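Handling Practice at the Bench: Picture Gallery
Grimar Centre for Workplace Automation

Introduction

The Grimar Centre publishes this gallery to accompany the Moroler Code of Practice for hand-held gripper work. The Code applies to staff and contractors who demonstrate pick-and-place tasks by hand for later use in robot programs. It was revised in September, following a review of 182 session reports from the Odum and Nic Giolla sites, and it replaces the earlier bench notes in full.

The gallery does not reproduce the Code. It sets out the clauses that operators ask about most often, in the order in which they apply during a session. Where the wording on this page and the wording of the Code differ, the Code prevails.

Before the session

The operator and the bench supervisor agree on the task in writing, including the objects to be moved and where they are to go. Objects that are not part of the task are kept off the working area of the table. A container on the table is taken to be part of the task unless the task sheet says otherwise.

Cables are routed away from the operator's standing position. If a cable must cross a walkway it is covered -- tape alone is not accepted. Chairs are moved back far enough that the operator can step away from the table without turning.

During the session

Both grippers stay in the operator's hands until the task is complete or the supervisor calls a stop. Markers are kept clean and are not covered by sleeves, gloves or labels. An operator who notices a damaged marker reports it and does not continue with that gripper.

Movements are made at an ordinary working pace. A dropped object is left where it falls until the attempt has been closed, and the attempt is recorded as incomplete. Incomplete attempts are kept on file with the others.

No operator works more than 500 attempts in a week. A rest break is taken after every 4 blocks of work, and the break is recorded by the supervisor.

After the session

Grippers are returned to their stands with the jaws open. Body-worn units and their leads are checked for wear at the connectors before they are put on charge. The supervisor signs the session sheet on the same shift, and the sheet is held at the site where the work was done.

Sites holding more than 3000 recorded attempts are asked to appoint a second reviewer, who must not have supervised any of the sessions under review. Requests for an exemption are made to the Centre in writing.

Comments on the Code may be left beneath the gallery. The Centre reads them all and replies where a clause needs to be clarified.

Gallery

Two-handed work at the table, with a gripper in each hand. Marker cubes are mounted on top of both grippers, in keeping with the clause on uncovered markers.
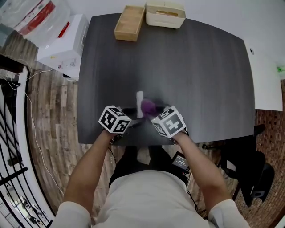 Jarlath Costello: The clause on dropped objects needs another look. We leave them where they fall, as written, but the Code is silent on who picks them up once the attempt is closed, and on our bench the operator still has both hands full at that point. Could the next revision give that job to the supervisor? I would also like the rest break set by the clock, as our blocks vary a good deal in length.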